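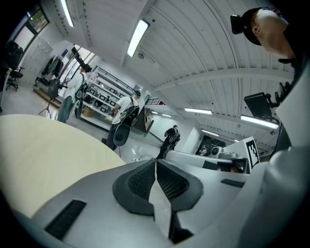

Zaid Tannous: still getting the pose jump on my side, pulled latest Drukeo this morning. Is it the tracker or the time sync? Pls don't close this one yet.

Not closing. Notes so far, Mar 25, 2023.

Symptom — gripper pose in the replay snaps sideways for a few frames then comes back. Width channel looks fine the whole time. Only the pose.

Tried:
restarted the tracker node, no change
turned off loop closure, jump smaller but still there
replayed the same log on the old build (the August one), clean

So it's us and not the recording. Diffed the configs. Someone changed the max feature age from 10 to 43 and didnt say so in the commit. Old points hang around after the view has moved on and the solver trusts them. Put it back to 10, replayed log 18, no snap. Log 5 still snaps once near the end.

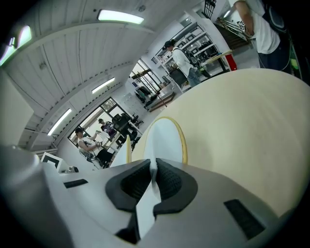 Log 5 is a different thing I think. Timestamps go backwards by one frame right before the snap, and the interpolator doesn't check for that. It just blends the two poses and carries on. Added a guard that drops the out of order sample and prints a warning. Replayed again, warning shows up, pose stays smooth.

Hedvig Granström is reviewing the guard. Config revert is already merged.

Todo:
test for backwards timestamps
make the loader complain when feature age is over the limit
find out if Hoddale is on the same config, proably yes

Zaid — pull again and rerun yours with verbose on. If it still jumps attach the whole log, not the trimmed one.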